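What happens at a robot simulation open day?

Posted by Anong Khunthong - Friday, February 3, 2023
12 shares

I have a place at the Jokberg open day this month. The invitation says the demo is a household robot working in a simulated apartment. I work in kitchen fitting and have never been to one of these. Is it worth a 92 mile drive, and will I be able to follow it without a programming background?
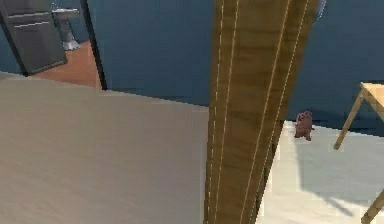

I would also like to know if visitors get to try anything or if we just sit and watch a screen.

2 answers

Boonmee Bunnag
I went to the last one. You don't need to program. They run the demo on a big screen and a staff member talks over it, then you can ask for a task to be run again. The talk before it was too long and mostly about funding. The demo itself was good. The robot is given a job such as fetching one item from the dining table, and you watch it plan the move and try it.

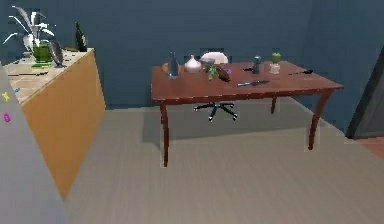
Simulated apartment, dining table and low cabinet.

Visitors could choose the item from a list on a tablet. That was the only hands-on part - the controls stay with the staff. Sit near the front if you can, the text on the side panel is small. They said each task is run 100 times with small changes before they count a result, so ask to see the failed runs too. Those taught me more than the good ones.

Parking is behind the Plusdale building. The lot at the front is for staff.

grenness_fan
its ok. coffee was cold. go in the morning, the afternoon group was twice the size and you couldn't hear

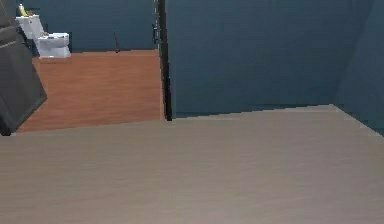

Can the same program be moved from the simulator to a real robot?
Often it can, but it usually needs more tuning first. Grip, friction and lighting are different in a real room, so a task that works on screen may have to be adjusted and tested again.

Comments (3)

Anong Khunthong: Thanks both. I have switched to the morning group.

tmk: Do they let you take notes on a laptop? Last year it was paper only.

Boonmee Bunnag: Laptops were fine when I went - bring a charged one, there are no outlets by the seats.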